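News > Press Releases > Workshops

Grendwood Opens Small Parts Benches in August

Grendwood will open a set of assembly and sorting benches for small mechanical parts this August, the company said on Saturday, January 12, 2019. The benches are meant for repair shops that have no clean, quiet place to lay out parts and check them.

Each bench has a wood-grain top with white panels standing around it, so that small parts stay on the table and dark ones are easy to find. Sessions last 90 minutes and cost $30.

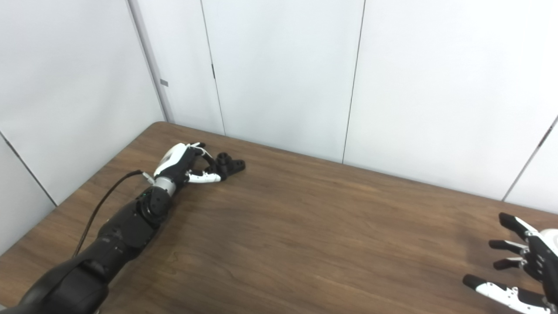 Bookings will be taken by the bench, up to 4 weeks ahead. Shops should bring their own parts in labeled trays.

"Most of our callers want a flat surface and decent light," said Nneka Ugwu, who manages the site. "Almost 70 shops have asked for a place on the list."

Tarkach, a local parts supplier, will keep a pickup shelf by the entrance – orders must be placed the day before.

Press contact: Po-yen Kong, Grendwood.

Comments

B. Guerra: Is there parking for a van at the back?

Abimbola Sani: $30 per bench or per person?

Babatunde B.: Per bench, going by the text. I'd like evening hours too.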